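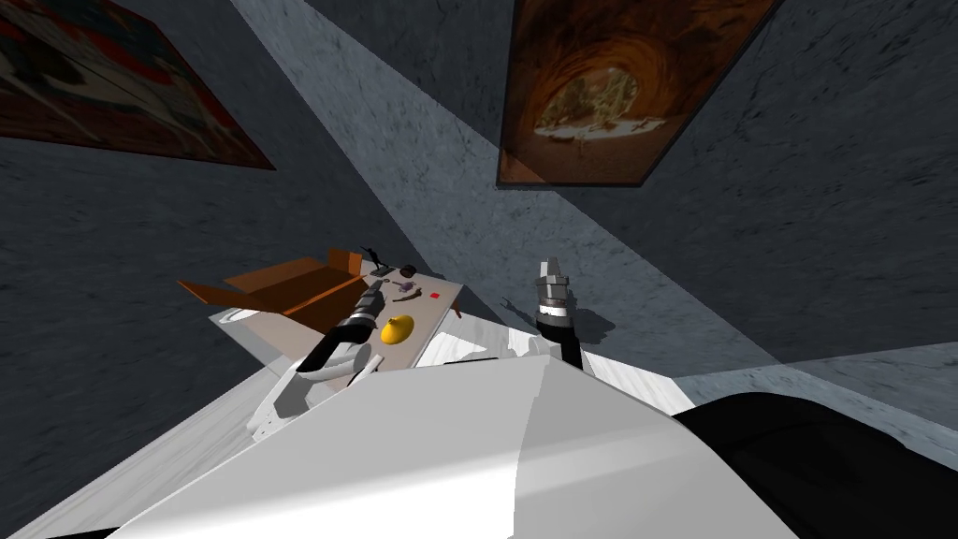 Cardboard box and small items on the table.

Section 3: Hanging Your Pictures with the Stekent Rail

Welcome back! If you've unpacked your rail and had a good look at the clips, you're ready for the part most people enjoy (there is a little measuring first, so keep a pencil handy).

1. Hold the rail against the wall and mark both ends lightly.
2. Drill your first hole, then check the level again before drilling the second.
3. Press the rail onto its clips until each one clicks.

Caution: Never load a single hook with more than 18 pounds.
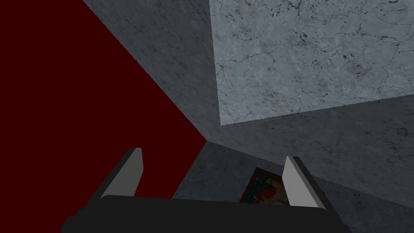 Dark red wall meeting gray concrete.

Note: Painted drywall and concrete take different anchors. The gray ones in bag 863 are for concrete, and they do like a slow, patient drill.

4. Slide in the hooks and hang your heaviest picture first. 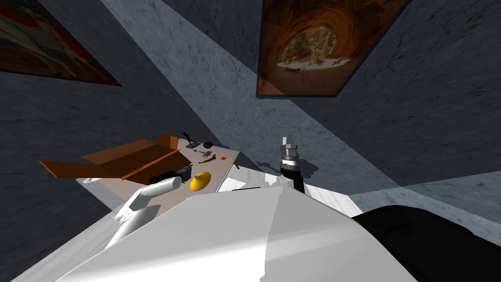
Spacing is a matter of taste, and you're welcome to shuffle the hooks along the rail for as long as you like before tightening them. Start with one picture to a wall if you're unsure. A landscape like the orange stone arch, with its pale, sunny view beyond, looks lovely against blue-gray stone and needs very little company. Once you're happy, snug each screw by hand and let the cord settle overnight before moving on to Section 4.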